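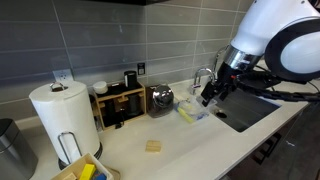 Section 2: Setting up your Wollo counter paper towel holder

Welcome to the best small upgrade a kitchen counter can get! The Wollo goes together in a couple of minutes, and after that you'll always have a towel within reach when the coffee goes over.

1. Pick the spot. We love the end of the counter, near the trash can -- tear, wipe, toss, and you haven't taken a step. Leave 9 inches of open counter on the side you'll be pulling from.

2. Wipe the counter and let it dry. The base grips much better on a clean surface.

3. Screw the center rod into the round base by hand until it stops. Don't use pliers.

4. Unscrew the top knob, slide on a full roll, and put the knob back. Rolls up to 160 mm across will fit.

5. Swing the wire arm around to the front of the roll and let it rest lightly against the paper.

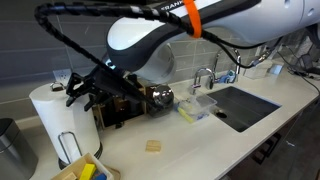
Fig. 2. Full roll on the holder, knob on top, wire arm in front.

6. Try a tear! Pull the sheet sideways, 45 degrees to the wire arm. If the roll spins too freely, bend the arm in very slightly and try again.

CAUTION: Keep the holder and all loose paper well away from burners and open flame.

NOTE: If there's an outlet behind the roll, turn the holder so the loose end of the paper hangs toward the room. Unplug small appliances before you move the base.

7. Arrange the neighbors. A wooden rack sits nicely against the backsplash next to the roll, and anything with a shiny finish can go beside it. Sponges belong over by the sink, where drips won't reach the paper.

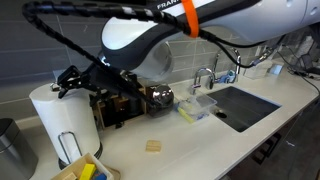 Care and cleaning

Wipe the rod and wire arm with a soft damp cloth, then dry them right away so they keep their shine. Skip steel wool and bleach. Lift the base every so often and clean under it (crumbs love it there!).

Filed under: Kitchen > Counter & Sink > Set-up guides

Related guides
Brovik sponge tray: first use
Thaler bamboo rack: care and oiling
Fastus lidded canisters: replacing the seal

Guide text: Berhanu Lemma | Contact us | Back to top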